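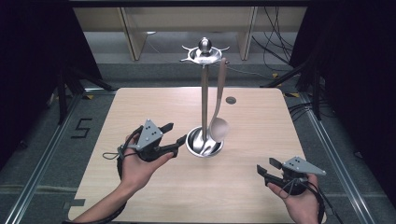 How to set up a hanging utensil stand (and keep it from toppling)

I held out against utensil stands for years. I had a perfectly good drawer, or so I told everyone, and I spent half my cooking life wrestling it open because the potato masher had turned sideways again. Then my friend Kelly Fontes gave me a carousel stand when she moved house, and I'm completely converted! Everything I reach for is now hanging at hand height, and the drawer has gone over to tea towels.

These stands look as though they need no instructions, but a few small things make a big difference to how well they work.

What you need

A utensil stand with a central rod and a ring of hooks at the top
Long-handled tools with a hole or loop at the end of the handle
A soft cloth and a drop of washing-up liquid
A tape measure

Step 1: Measure your tools

Do this before you buy anything. Lay your longest ladle flat and measure from the hole in the handle down to the lowest point of the bowl. The drop from the hooks to the base has to be longer than that, with a little to spare. Mine takes tools up to 40 cm, and I still own one enormous jam spoon that has to live elsewhere.

Look at the holes as well. Some are so small that only a very thin hook will go through, and a few handles have no hole at all. A loop of cotton string sorts that out, though it does make the tool hang lower, so measure again with the string on.

Step 2: Wash and tighten

Wash the stand in warm soapy water and dry it straight away, especially if it's polished steel, which shows every water spot. If yours comes apart, screw the rod firmly into the base, then fit the head and the knob on top. Hold the base still and give the rod a gentle wiggle. Any play at the bottom will feel much worse once there's weight at the top.

Step 3: Find the right spot

You want somewhere flat, close to the hob but out of reach of the steam and spitting fat. I keep mine on the table behind me — one turn and I've got what I want. Leave space all the way round so the tools can swing a bit when you lift one off. If the tabletop has a cable hole in it, check that the whole base sits on solid wood, well clear of the gap.

Step 4: Hang the heaviest thing first

This is the bit I love, because you can feel the whole thing settle as you go. Start with the ladle. Steady the rod with one hand and slip the handle over the hook with the other, letting the weight down gently. Turn the bowl of the ladle so that it hangs over the base if it can, and any last drips will land there instead of on your table.

Now put your next heaviest tool on the opposite side. Carry on in pairs, heavy across from heavy and light across from light, until you've hung what you use every day. Mine has 8 hooks and I rarely fill them all. A crowded stand clatters, and you end up lifting off two spatulas when you wanted one.

Step 5: Live with it for a week

Cook as normal and notice what you never touch. My slotted turner came off after a few days and the whisk took its place. Keep the favourites on the side facing you.

Looking after it

Wipe the rod and hooks whenever you wipe the table. The base gathers crumbs and drips, so give it a proper wash every week or so and buff it with a dry cloth. Hang tools only once they're dry.

If it still wobbles, try a thin ring of non-slip matting cut just smaller than the base. Dinesh Lobo put me on to that one, and I've since cut rings for the fruit bowl and the kitchen scales too!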